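About the Studio

Vilton is a small printmaking and book arts studio founded in 2007 by Pranab Gunawardena. We produce limited editions for working artists, teach intaglio and relief printing, and keep a flat-file archive that can be viewed by appointment. The studio occupies the ground floor of a former tool shop, with the presses at the street end and the bindery behind a partition wall.

Equipment

The main press is an etching press with a geared drive, known in the shop as Brutus. It takes plates up to the full width of a standard double sheet and is used for most edition work. A smaller proofing press, Fakir, is reserved for students and for first states. Type is set by hand from 884 cases and part cases, most of them bought from a closed commercial printer. Paper is stored flat, sorted by weight and fiber content, and dampened the evening before printing.

Editions

Artists usually come to us with a drawing or a finished plate. We pull up to six trial proofs, agree on ink and paper, and sign off on one proof as the standard for the run. Editions are numbered in pencil by the artist at the studio. Canceled plates are returned to the artist or kept in the archive, as set out in the printing agreement. The studio keeps one impression from every edition.
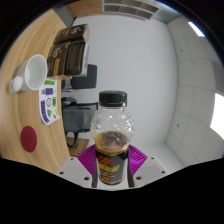 Teaching runs in two terms, the first starting in November. The introductory course covers drypoint, hard ground and simple relief, and no earlier training is needed. One early exercise uses a common object with a strong outline: a clear plastic bottle with a black screw cap and amber-brown liquid inside works well, as students must decide how to separate the dark cap from the transparent part below it using line alone. Aquatint is taught in the second term only — it calls for closer supervision at the acid bath.

The Archive

The archive holds 2000 impressions, along with proofs, plates and job sheets. Its largest single group is the Skostadau series, 400 relief prints made over several years and kept in the order in which they were printed. Job sheets record the ink mix, the paper and the press pressure for each run. Researchers may consult them in the reading area but may not remove them.

Visits

The studio opens at 10 a.m. Visitors to the archive should write ahead and name the boxes they wish to see. Pencils only in the reading area.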